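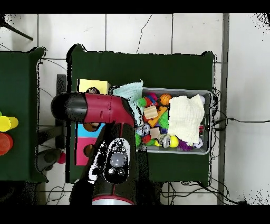 Figure 2. Red arm over the work table, with the mixed toy bin to its right.

4. Collecting demonstrations from clutter

A policy trained on single objects laid out on a bare surface tends to fail once items touch or cover one another. The bin in Figure 2 is the harder case. A light-blue cloth lies over part of the rim, a cream-white one covers much of the right half, and a purple spiky toy is only partly exposed beneath it. Rigid blocks, balls and cloth share one container, so grasp width and approach angle vary from one pick to the next.

Terms used in this unit

Episode: one continuous recording, from home pose to home pose, with a single instruction attached.
Reset: rearrangement of objects between episodes. Not recorded.
Occlusion: any part of the target hidden from the head view, by cloth, by another toy or by the arm itself.

Protocol (Surdu rig)

Record 8 episodes per bin arrangement, then reset. Vary the target colour as well as its position. Keep failed grasps if the operator recovers within the same episode, and label them as recoveries. Discard an episode if the depth stream drops out. Speckle along the arm edges is normal and is masked during preprocessing.

Reading: Radwan, N., Miritz course notes, ch. 4.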